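4. Words for long thin things

4.1. Material and procedure

The third part of the study concerns the English nouns for long thin objects: stick, rod, pole, stake, cane, bar, dowel and their neighbors. In many languages of the world, long thin objects form a class which the grammar itself marks, for example with a numeral classifier. English has no such grammar. The speaker must choose a noun, and the choice is often difficult even for a person who has spoken the language all his or her life. We wanted to know which properties of the object guide this choice when the use of the object is not known.

Two sources were used. The first is Prorkorus, the collection of household and garden texts that was presented in Section 2. From it we took all sentences where one of the nouns stands with at least one adjective of shape, length, thickness or color, and from these sentences we drew 200 for close reading. The second source is a set of interviews in Vuvstead with 14 adult speakers. Each speaker was asked to describe ten objects in his or her own words, so that we received 140 descriptions. The interviews were made by Henok Teshome, who also wrote the first transcription. The last one was finished on 8 July 2018.

The speakers did not see the list of nouns before the interview. They were also not asked for "the right word". In a trial we had used this formulation, and the result was that people became silent or offered two or three words with an excuse for each. The question was changed to "How would you tell another person which one to bring?" After this change the answers were longer and more natural. We kept the hesitations in the transcription, as they turned out to be useful later.

One remark must be made about the dialect. Vuvstead lies in an area where many families grow beans and keep small orchards, and the word cane is heard there more often than in the texts of Prorkorus. We do not think that this disturbs the comparison of the other nouns, but the reader should keep it in mind for cane and stake.

4.2. Straightness and regularity

The clearest division is the one between stick and rod. Stick is the general word. It accepts crooked objects, objects with side branches and objects with a rough surface, and it accepts also straight ones. Rod is more narrow. In the sentences that we read, a rod is straight if nothing else is said, and when it is not straight the writer says so: a bent rod, a rod that has lost its shape. With stick the opposite habit was observed. Writers tell us that a stick is straight ("find a good straight stick"), and they seldom tell us that it is crooked.

The same was true for thickness along the length. A stick can be thick at one end and thin at the other without any comment. A rod has one thickness. Several speakers used the phrase "the same all the way" when they wanted to explain why they had said rod. One woman first said stick, then turned the object in her hand and corrected herself to rod, with the words "no, it's too even for a stick." We find this correction instructive. It shows that evenness is not only a consequence of the word but can be the ground for choosing it.

The end of the object plays a smaller role, but it is not without importance. A pointed end draws the speaker toward stake, even when the object is too thin to be driven into hard ground. A rounded end has little effect. A flat end supports rod and dowel, it seems for the reason that it suggests a piece which was cut to length. We would call such an end a sign of making, together with even width and uniform color. When all these signs are present, the noun stick becomes less likely, although it does not disappear. The slender green rod in Figure 3 has them: it is straight, its width is uniform, and its top end is cut flat.

Color was mentioned less than we expected in the interviews, and mostly in the second position, after the noun was already chosen ("the rod, the green one"). It seems to serve for finding the object among others and has little to do with naming its class. There is one exception. The combination of green and thin invited the word stem in some answers, also for objects which the speaker knew were not plants. These answers were often marked with like or sort of, and we have treated them as comparisons and not as names.

Figure 3. A thin green rod in upright position. Straight form, uniform width and a flat-cut end favor the noun rod over stick. 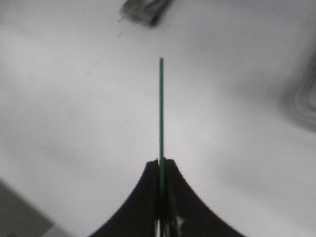
4.3. Length, thickness and position

Length separates pole from the rest. A pole is long in relation to the person who handles it, and it is usually thick enough to fill the hand. None of the speakers accepted pole for an object that can be put into a pocket. In the texts there are some small poles, but they belong to toys and tents, where the whole arrangement is small and the pole is named after its place in it.

Thickness is more difficult to treat. The adjectives thin and slender stand beside rod without any problem, and thick rod is also common. Thin stick is common, while slender stick is rare in our material. Slender appears to carry a certain approval, and it prefers objects with a regular outline. For this reason it goes more easily with rod, stem and column. The speakers in the interviews hardly used slender at all. When it was offered to them, they understood it but called it a word for books, or for people.

Position, finally, has an effect that we had not planned to study. An object that stands upright is described differently from the same object when it is lying down. For the upright object the speakers used post, stake and pole more often, and they added information about the top before information about the bottom. For the lying object they began with the length. It would be too simple to say that the noun changes with the position, as many speakers kept their first noun through the whole interview. But the speakers who hesitated did so more in the upright condition, and their hesitation was between a word of shape (rod) and a word of use (stake, post). A thing which stands seems to ask the question what it stands for, in the sense of support.

4.4. The influence of trade words

Catalogs have their own practice. We compared our results with the printed catalog of Harkik, a supplier of garden goods, and with the older price lists of Kadrić, where the same kinds of article are named in a different way. Harkik writes cane for everything that is sold for climbing plants, whether it has grown or was manufactured. Kadrić writes rod for the manufactured articles and cane for the grown ones. The speakers who buy from these catalogs did not follow either practice completely. One man, who had used the Harkik catalog for many years, said cane in the first half of the interview and rod in the second half. When he was asked about it he answered that "cane is what you order and rod is what comes."

We see in this remark a useful warning for the reading of the text material. A noun in a catalog is chosen once and then repeated, so that a high number of occurrences may represent one decision by one writer. For this reason the sentences from catalogs were read separately, and they are not included in the comparison of Section 4.2.

Dowel needs a separate comment. Speakers with experience of furniture work used it quickly and with certainty, and they connected it with an exact diameter. Other speakers knew the word but avoided it. One of them said that she would write dowel on a shopping list but would not say it aloud in the shop, for fear that she would be asked which size. Bar showed no such division between the speakers. It was used for objects with flat sides and only rarely for round ones, and the speakers gave it without hesitation. We return to bar in Section 5, where it is compared with block and strip.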